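Software notes | Perception & Control

Strobel 2 is out on the Cliltov grippers

The new release of Strobel, our grasp planner, went live on Monday, and we're really pleased with it! The big change is in how it handles thin, flat things held on edge: picture frames, trays, hardback books. The old planner treated them all as boxes and kept aiming for the middle.
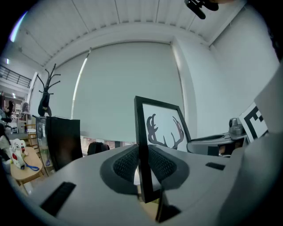

Strobel now works out the tilt of the object from the wrist view and updates the grip 200 times a second, so the fingers can ease off before a frame starts to twist. Planning time has dropped from 8 seconds to 4 as well (we cheered). Glossy glass still upsets the depth estimate, and that's next on the list.

Settings from the last version carry over, but please redo the marker calibration first.

Recent items
Wimon log viewer: faster search
Winholm test bench opens for bookings
Tidying up our calibration scripts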